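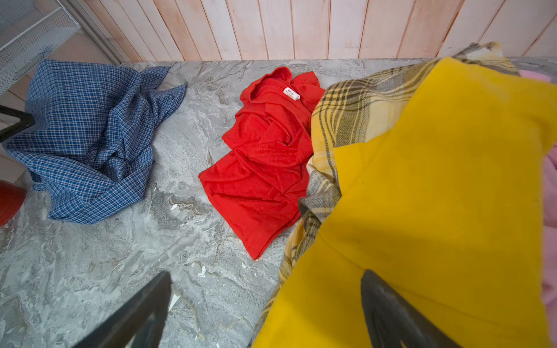

Cell Keeper, garment handling (part time, six months, may be extended)
Clondbridge site
Posted February 15, 2023

We need someone to look after one robot cell. It picks up shirts and other crumpled clothes from a table, and it does this less well than the sales brochure led us to hope. If you believe machines like this run themselves, please apply somewhere else.

The cell is called Nasen. It has one arm, a two-finger gripper and a camera at the wrist. Most of your shift will go to small, dull jobs:

Wipe the table and pick off lint and chips before each run.
Check both fingertips for wear and loose threads.
Check that the fingers close evenly, and shim them if they don't.
Clean the camera window and rerun the calibration whenever the camera has been bumped.
Write down every stop, including the ones you cleared in two seconds.
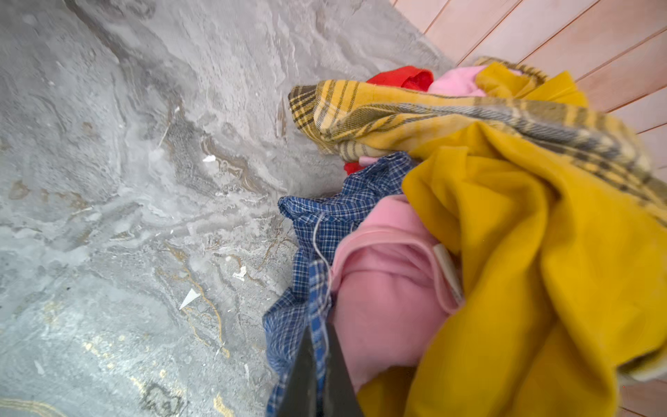
Cloth is hard on a gripper. Threads work their way into the finger joints, and thick fabric pushes the tips out of line a little at a time. The manual says to inspect every 3,000 picks. We logged 427 picks between the last two alignments and wouldn't trust it much past that. The manual also promises a fingertip change in "moments." Allow 61 minutes, most of it calibration.

You should be comfortable with hex keys, feeler gauges and a plain spreadsheet. Programming is welcome but won't get you the job. We care more that you can tell a worn part from a bad setting, and that you will say so when the software people insist it's neither.

Hours are 20 a week, mornings. You would report to Leonilde Meireles. There is no bonus tied to uptime, as the last one mostly taught people to stop logging faults. 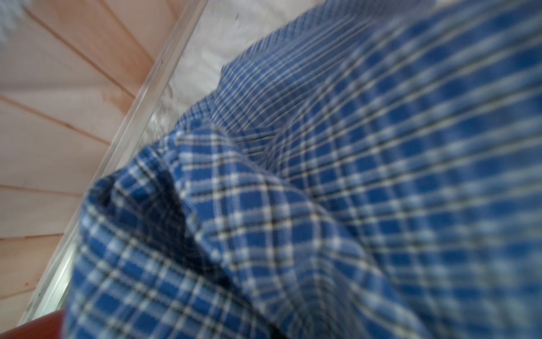 Kuldeep Kandpal read a draft of this ad and objected that it was too gloomy. The arm itself has given very little trouble, he said, and nearly all of the 155 stops in the August log came down to fingertips and a dirty camera window, so a careful person could fix most of it. He may be right. We would like to see it in the log first.

To apply, send one page to Irén Major at the Clondbridge office. Describe a machine you kept running and one fault you got wrong. No cover letter needed.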